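Coiffer une perruque synthétique pour un costume de scène

Niveau : débutant
Temps de travail : une soirée, plus le séchage

Un costume inspiré d'un clip ou d'une tournée repose souvent sur la coiffure. Les perruques vendues en sachet sortent pliées, trop brillantes et trop fournies. La méthode décrite ici s'applique à une perruque synthétique mi-longue que l'on veut amener vers une coupe des années soixante-dix, avec frange rideau et longueurs ondulées. Elle a été mise au point sur un modèle Pralano de base, puis reprise sur une Clivley à raie implantée.

Vérifier la fibre

Avant toute opération, lire l'étiquette cousue dans le bonnet. Deux cas se présentent : la fibre est dite thermorésistante, avec une température maximale indiquée, ou bien l'étiquette ne précise rien. Dans le second cas, on exclut le fer et on travaille uniquement à la vapeur.

En l'absence d'étiquette, prélever quelques brins à l'intérieur de la nuque et les poser sur le fer réglé au minimum. Une fibre qui frise, colle ou se rétracte ne supporte pas la chaleur directe. Ne pas faire cet essai sur la frange, même avec un seul brin.

Matériel

Une tête de travail en liège ou en mousse dense, fixée à la table par un étau
Des épingles en T
Un peigne à dents larges et un peigne à queue
Des ciseaux de coiffure et des ciseaux sculpteurs
Des bigoudis en mousse
Un défroisseur vapeur à main
Un fer à thermostat réglable
Du shampooing sec sans parfum ou du talc
Un filet à cheveux

La tête doit correspondre au tour de tête de la personne qui portera le costume. Si elle est plus petite, la rembourrer avec du film étirable et du ruban adhésif. Une perruque coiffée sur une tête trop étroite s'ouvre au niveau de la raie une fois portée, et la frange remonte.

Fixer et démêler

Placer la perruque, aligner les pattes d'oreille, puis épingler au centre du front, aux tempes et à la nuque. Piquer dans la bande de bordure et jamais dans les rangs de mèches. Démêler à sec en partant des pointes, section par section, avec le peigne à dents larges. La brosse ronde casse la fibre et crée un duvet qui ne se rattrape pas.

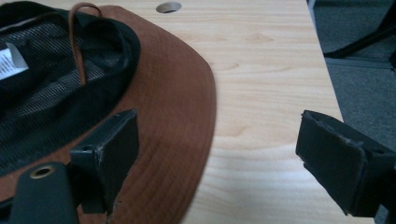 Un lecteur signale que le démêlage à sec lui a laissé une masse chargée d'électricité statique, et qu'il obtient de meilleurs résultats en vaporisant d'abord un mélange d'eau et d'adoucissant textile. Le procédé fonctionne, à condition de diluer largement et de laisser sécher complètement avant de passer au fer. Sur une fibre encore humide, la vapeur emprisonnée sous les plaques produit des cloques.

Réduire la brillance

Saupoudrer le shampooing sec par petites quantités, racine comprise, puis brosser du plat de la main. Laisser reposer et secouer au-dessus d'un évier. Contrôler le résultat sous la lumière prévue pour la soirée : un éclairage blanc direct fait ressortir la poudre sur les teintes foncées. Pour un châtain, une poudre teintée convient mieux que le talc.

Couper la frange rideau

Dégager au peigne à queue un triangle dont la pointe se trouve sur la raie et la base sur la ligne frontale. Attacher le reste en arrière. Diviser le triangle en deux parties égales, ramener chacune vers le centre du visage et couper en biais, la partie la plus courte au milieu. La fibre synthétique ne s'allonge pas une fois mouillée et ne rétrécit pas au séchage, on coupe donc à la longueur voulue en gardant une petite marge pour le mouvement donné plus tard au bigoudi.

Piquer ensuite les pointes à la verticale avec l'extrémité des ciseaux. Les ciseaux sculpteurs s'emploient en fin de coupe, à mi-longueur, sur trois passages au maximum par section. Au-delà, les rangs du bonnet deviennent visibles. Vérifier la symétrie de face, à hauteur d'yeux, et non en surplomb.
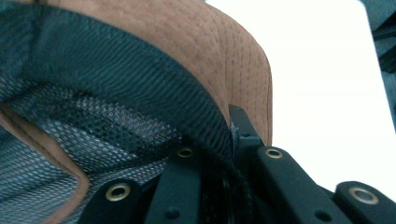 Une fois la frange équilibrée, désépaissir les côtés de la même façon. La zone située derrière l'oreille est presque toujours trop dense sur les modèles d'entrée de gamme et pousse les longueurs vers l'avant. Retirer de la matière en dessous, en laissant intacte la couche supérieure.

Former les ondulations

Fibre thermorésistante : régler le fer à 175 °C, ou plus bas si l'étiquette l'impose. Prendre des mèches de 2 cm de large, lisser une première fois, puis enrouler sans serrer. Retirer le fer en conservant la boucle dans la main, l'épingler contre la tête et laisser refroidir. C'est le refroidissement sous contrainte qui fixe la forme – une boucle relâchée chaude retombe en quelques instants.

Fibre ordinaire : monter les mèches sur bigoudis en mousse et passer le défroisseur à distance, sans contact, en mouvement continu. Laisser une nuit complète avant de dérouler.

Dans les deux cas, alterner le sens d'enroulement d'une mèche à l'autre, sauf autour du visage, où toutes partent vers l'arrière. Ouvrir les boucles aux doigts. Le peigne ne sert qu'à reprendre la raie.

Fixation et port

Utiliser une laque en aérosol en voile léger. La laque Henness forte donne un fini cartonné sur synthétique et laisse des résidus blancs au brossage ; la version souple tient moins longtemps mais se retire à l'eau tiède. Les épingles à chignon Laaksonen, plus longues, traversent bien la bordure et s'ancrent dans les cheveux naturels plaqués sous le filet.

Placer une épingle à chaque tempe et deux à la nuque. Pencher la tête en avant, puis sur les côtés. Si la bordure frontale glisse, resserrer les pattes de réglage d'un cran de chaque côté avant d'ajouter des épingles.

Stockage

Remettre la perruque sur sa tête de travail ou la ranger dans un filet, bourrée de papier de soie, à l'écart d'un radiateur. Pour un costume préparé dès septembre, prévoir une retouche des ondulations la veille de la soirée.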